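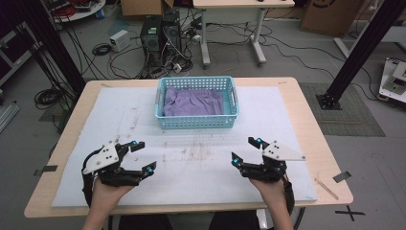 Wotenside changes Clurov oral liquid labels to millilitres only

Fri 19 January

Wotenside will remove teaspoon measures from the label, carton and leaflet of Clurov oral liquid in March. All doses will be printed in millilitres. The formula, strength and colour of the medicine are unchanged.

The change applies to the 200 mL bottle. Each carton will hold one oral syringe, marked to 8 mL, in place of the current dosing cup. Bottles with the earlier label remain suitable for use until their expiry date and do not need to be returned.

Pharmacies supplied through Wuvis will receive the new cartons first. Both versions may be on shelves for up to 18 weeks. Dispensing software entries that list the dose in teaspoons should be edited before the new stock is opened.

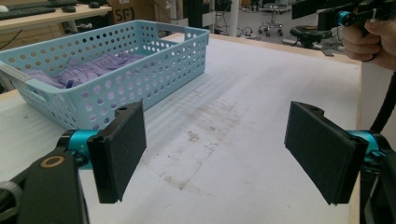
Berrada, which trialled the label in 4 of its pharmacies, said staff had fewer calls about how to measure a dose, but asked that the syringe markings be printed in a darker ink. Wotenside has accepted the request for the first production run.

Patients should ask their pharmacist before changing how they measure a dose.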